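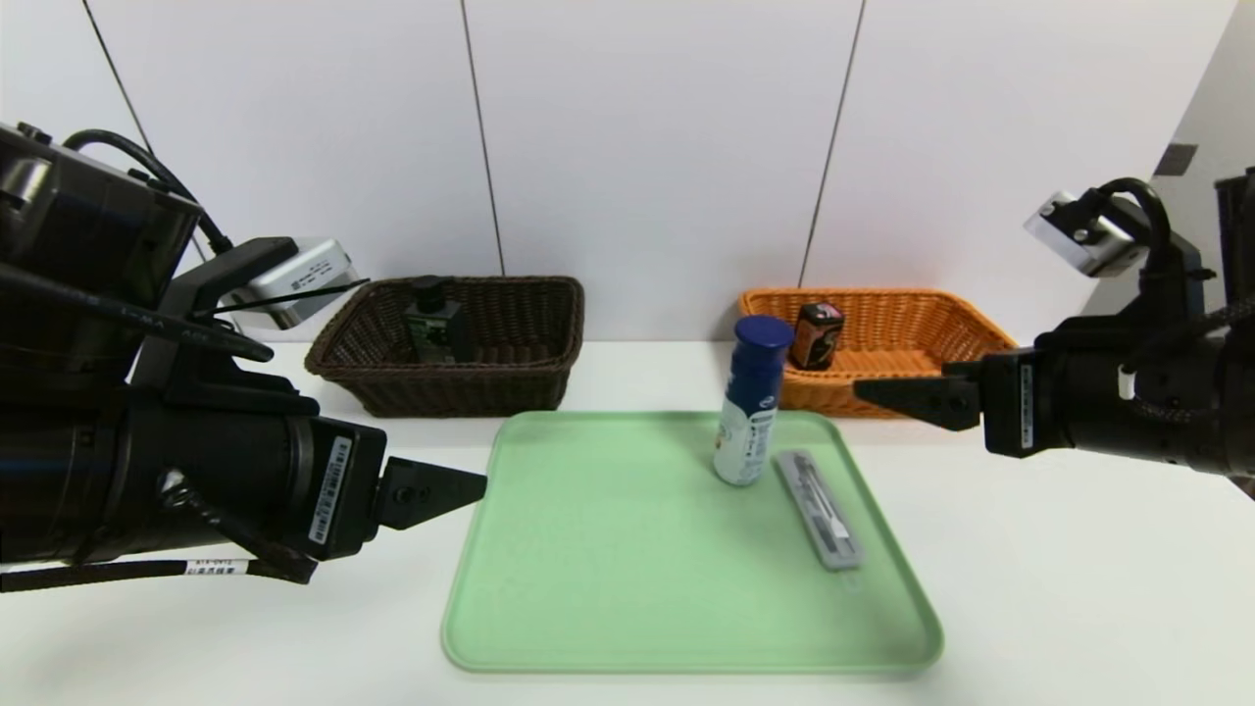

Abb. 1: Versuchsaufbau Sortieraufgabe, Sicht der Kopfkamera. Grünes Tablett mit Flasche und flacher grauer Packung, dahinter die beiden Körbe.

Vorgang 2714
Betreff: Abweichende Erfolgsquote bei der Auswertung der zweiarmigen Sortieraufgabe
Projekt: Meredith
Standort: Wivham
Eröffnet: 13. Juni 2020
Bearbeitung: Ieuan Jarman
Priorität: mittel
Status: gelöst, Nachlauf offen

Fehlerbeschreibung
Die im April trainierte Strategie erreicht in der Wiederholungsmessung am Standort Wivham eine deutlich niedrigere Erfolgsquote als in der Erstmessung am Standort Troltby. Betroffen ist ausschließlich die Teilaufgabe "Gegenstand vom Tablett in den Korb ablegen". Das Anfahren und Greifen verläuft nach Protokoll an beiden Standorten gleich. Abbrüche treten überwiegend beim Ablegen mit dem rechten Arm auf.

Umgebung
Zweiarmiger Aufbau mit Parallelgreifern, je eine Handgelenkkamera pro Arm, zusätzlich eine Kopfkamera. Steuerungssoftware Valtard, an beiden Standorten im selben Stand. Der Trainingsdatensatz umfasst 257 teleoperierte Demonstrationen. Die Auswertung erfolgt über 80 Durchläufe je Standort mit zufällig gewählter Anordnung der Gegenstände.

Bearbeitungsverlauf

Eintrag 1
Die Zeitstempel der drei Kamerabilder wurden gegen die Gelenkdaten geprüft. Der Versatz liegt innerhalb der Vorgabe. Eine fehlerhafte Synchronisation wird als Ursache ausgeschlossen.

Eintrag 2
Die extrinsische Kalibrierung beider Handgelenkkameras wurde wiederholt. Die neuen Werte weichen nur geringfügig von den hinterlegten ab. Eine Testreihe mit aktualisierten Werten ergab keine Verbesserung. Die alten Werte wurden wiederhergestellt, damit die Messreihe vergleichbar bleibt.

Eintrag 3
Sichtung der Kopfkamerabilder aus den fehlgeschlagenen Durchläufen. Das rechte Ende des orangefarbenen Korbes wird in der Ausgangsstellung vom rechten Arm teilweise verdeckt (vgl. Abb. 1). In den Demonstrationen aus Troltby beginnt der Arm weiter außen, der Korbrand ist dort durchgehend sichtbar. Es wird vermutet, dass die Strategie die Ablageposition am sichtbaren Korbrand ausrichtet und bei Verdeckung zu weit nach links zielt.

Eintrag 4
Zur Prüfung der Vermutung wurde die Ausgangsstellung des rechten Armes an die Trainingsdaten angeglichen. Alle übrigen Parameter blieben unverändert. Die Erfolgsquote entspricht nun im Rahmen der Streuung derjenigen der Erstmessung. Anschließend wurde die ursprüngliche Stellung erneut eingestellt - der Fehler trat wieder auf. Der Befund gilt damit als reproduziert.

Ursache
Abweichende Ausgangsstellung des rechten Armes infolge einer standortspezifischen Konfigurationsdatei. Die Datei war in der Versuchsbeschreibung nicht aufgeführt und wurde beim Abgleich der Softwarestände nicht erfasst.

Maßnahmen
Die Ausgangsstellungen beider Arme werden künftig mit jedem Durchlauf protokolliert und vor Beginn einer Messreihe gegen den Trainingsdatensatz geprüft. Die Messreihe Wivham ist in der bisherigen Form nicht für den Methodenvergleich zu verwenden. Im Ergebnisbericht ist sie gesondert als Verdeckungsversuch auszuweisen.

Offene Punkte
Es ist zu klären, ob zusätzliche Demonstrationen mit veränderter Ausgangsstellung die Empfindlichkeit verringern. Die Aufnahme ist beantragt, eine Zuteilung der Versuchszeit steht aus - der Vorgang bleibt bis dahin zur Nachverfolgung geöffnet.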